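Tarnis Ring

The Tarnis Ring is a smart ring developed by Celtix, a maker of wearable electronics based in Zillelberg. It records pulse, skin temperature and movement, and sends the readings to a paired phone. The ring has no screen. Alerts are given by a small vibration motor set into the inner band.

Development

Work on the ring began as a side project within the company's watch division. A patent application covering the curved battery lists 32 claims, 31 of which concern the way the cell is folded around the sensor board. An early run of 200 units was given to testers in January, and a second run of 2,000 followed after the charging contacts were moved to the outer edge. 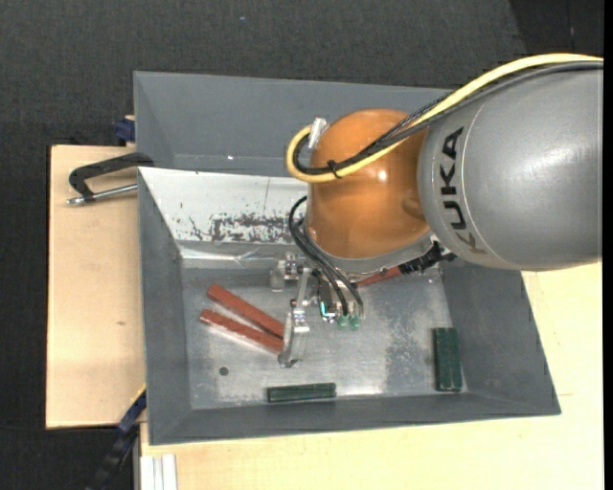
Catherine Gourlay wrote in a review of the second run that the ring was comfortable enough to sleep in, but that the vibration was too weak to notice while walking. She also objected to the charging dock, which accepts only one ring size. Celtix later released a dock with an adjustable post.

Software

Readings are stored in Entili, the company's health app, and can be exported as a plain spreadsheet. Gesture control, described in the patent application, was left out of the first public version.

See also: Smart ring; Wearable technology; Activity tracker

This page was last edited on 27/11/2025.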